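Carpet tile

Carpet tile, also called modular carpet, is a textile floor covering made in separate pieces, most often squares, and laid edge to edge to cover a room. It differs from broadloom carpet, which comes on rolls and is cut and seamed on site. Carpet tile is used mainly in offices, schools, airports and other buildings with heavy foot traffic, and to a lesser extent in homes.

Construction

A carpet tile has a face layer of yarn, a primary backing that holds the yarn, and a secondary backing that gives the tile its weight and stiffness. The face is usually tufted, though needle-punched and woven types are also made. Nylon is the most common face fiber in commercial grades. Polypropylene costs less and resists many stains, but its pile flattens sooner under load.

The secondary backing may be PVC, bitumen, polyurethane or a polyolefin compound. A layer of glass fiber is often set into it to limit shrinkage and growth. Dimensional stability matters more in tile than in broadloom, as a small change in each piece adds up across a row and opens gaps or lifts edges.

Laying patterns

In monolithic laying, all tiles point the same way and the floor can pass for broadloom. In quarter-turn laying, each tile is rotated 90 degrees from its neighbors, giving a checkered look even in a single color. Ashlar and brick patterns offset each row or column by part of a tile. Most makers print arrows on the back of each tile to show pile direction.

Installation

The subfloor must be flat, clean and dry. Concrete is tested for moisture before work starts. Work normally begins from two chalk lines crossed near the middle of the room, placed so that cut tiles at the walls are at least half width. Tiles are held with a pressure-sensitive adhesive, which allows later removal, or with adhesive tabs that join the corners and leave the subfloor bare. Perimeter tiles are cut from the back with a utility knife.

The Plostetti manual, edited by Ramiro Quintana and last revised 8 Mar 2022, describes a test floor of 1,310 tiles laid with corner tabs. After the trial period 88 tiles were replaced, of which 80 lay within the main walkway.

Maintenance

Routine care consists of vacuuming, spot cleaning and periodic hot water extraction. Damaged tiles can be lifted and exchanged one at a time. Owners commonly keep around 5 percent of the original order as spare stock, preferably from the same dye lot. New tiles may look brighter than worn ones beside them, and some owners move tiles from low-traffic areas into the visible position for this reason.

See also

Broadloom
Needle-punched carpet
Raised floor
Tufting 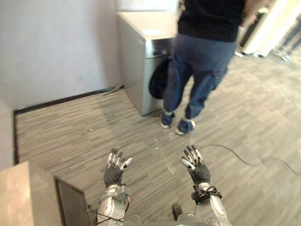

Carpeted floor in the corner of a room, with a white and silver appliance cabinet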